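회사 소개

그레쿠스콤(Grekuscombe)은 사람이 로봇에게 작업을 시연해 주는 일을 대신 맡는 회사입니다. 로봇 팔을 손으로 잡아 끌어 주기도 하고, 조종기를 쥐고 원격으로 움직이기도 합니다. 시뮬레이션 안에서만 진행하는 일도 절반쯤 됩니다.

회사 소개 글은 보통 여기서 미래 이야기로 넘어갑니다. 저희는 그 대목을 잘 못 씁니다. 시연 몇 번이면 로봇이 무엇이든 배운다는 말을 업계 행사에서 여러 번 들었지만, 저희 작업 기록에서는 그런 경우를 찾지 못했습니다. 컵 하나를 옮기는 동작도 조명이 바뀌면 다시 찍어야 할 때가 있습니다.

저희가 하는 일

손으로 가르치기: 고객사의 로봇을 저희 작업실로 받아 직접 교시합니다. 힘이 들어가는 작업, 끼우기와 돌리기에 주로 씁니다.
원격 조종: 트랄로라우(Tralorau) 작업실에 조종석이 9개 있습니다. 숙련된 조종자도 새 작업의 첫날 기록은 대부분 버립니다. 버린 기록도 견적에 들어갑니다. 이 점을 불편해하시는 고객이 계셔서 미리 적어 둡니다.
시뮬레이션 시연: 사내 도구 멩갈(Mengal)을 씁니다. 값이 싸고 빠르며, 현실과 맞지 않을 때도 많습니다. 실물 검증 없이 시뮬레이션 기록만 납품해 달라는 요청은 받되, 실물에서의 성공률은 약속하지 않습니다.

숫자에 대하여

지난 사업 투라메로(Turamero)에서 저희는 시연 3,707건을 기록했습니다. 그중 검수를 통과해 납품한 것은 314건입니다. 홍보 자료에는 앞의 숫자만 쓰자는 의견이 있었고, 5월에 한 번 그렇게 나간 적도 있습니다. 지금은 두 숫자를 같이 씁니다. 다른 업체의 자료를 보실 때도 어느 쪽 숫자인지 물어보시기 바랍니다.

건수가 많다고 좋은 데이터인지도 의문입니다. 같은 사람이 같은 버릇으로 반복한 기록은 로봇에게 그 사람의 버릇을 가르칩니다. 저희 조종자들은 한 작업을 오래 맡지 않고 돌아가며 합니다. 그래도 버릇은 남습니다.

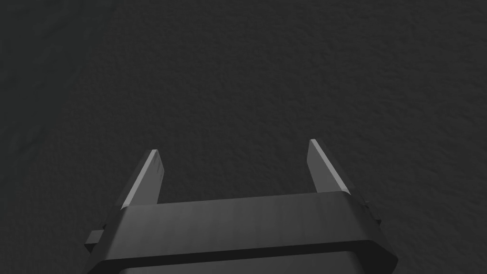 시뮬레이션 화면. 그리퍼를 벌린 상태, 물체 없음.

조종자 교육

지원하시는 분은 128시간의 교육을 받습니다. 게임을 잘하면 유리하냐는 질문이 많은데, 저희가 보기에는 별 상관이 없었습니다. 그리퍼를 천천히 닫을 줄 아는 분이 오래 일하십니다. 로봇 전공 여부는 보지 않습니다.

이 일이 언제까지 필요할지는 저희도 모릅니다. 곧 사라질 직업이라는 말을 창업 때부터 들었고, 주문은 아직 들어옵니다.

문의

견적을 요청하실 때는 작업 영상, 로봇 기종, 그리고 어떤 상태를 성공으로 볼 것인지를 함께 적어 주십시오. 마지막 항목이 비어 있으면 답변이 늦어집니다. 작업실 견학은 사전 신청을 받습니다.

최종 수정: 8월 18일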